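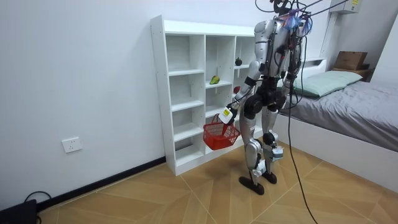
**Figure 3.** Open-front cube shelving in a small bedroom, placed against a plain wall.

### 3.2 Storage type and retrieval time

Households in the Zaltby sample were grouped by the main storage unit in the bedroom: closed drawers, hinged wardrobes, or open-front cube shelving (Figure 3). Each of the 12 participating buildings contained all three groups. Floor area was recorded from the lease plan and entered as a covariate, as smaller rooms tend to have taller units.

Residents kept a written log for 14 days. An entry consisted of the item sought, the start time, and the time at which the item was in hand. Entries with a missing end time were dropped. Searches that continued into another room were kept but coded separately, following the procedure in Abbasi.

Retrieval times were right-skewed in all groups and were log-transformed before fitting. Searches longer than 300 seconds were treated as censored at that value. The mixed model included random intercepts for household and building.

Open shelving was associated with shorter retrieval times than drawers for bulky items such as bedding. For small items the difference was not significant. Wardrobes fell between the other two groups on both measures. Adding floor area to the model reduced the shelving coefficient slightly and left its sign unchanged. Confidence intervals were computed from 1,000 bootstrap samples drawn at the household level.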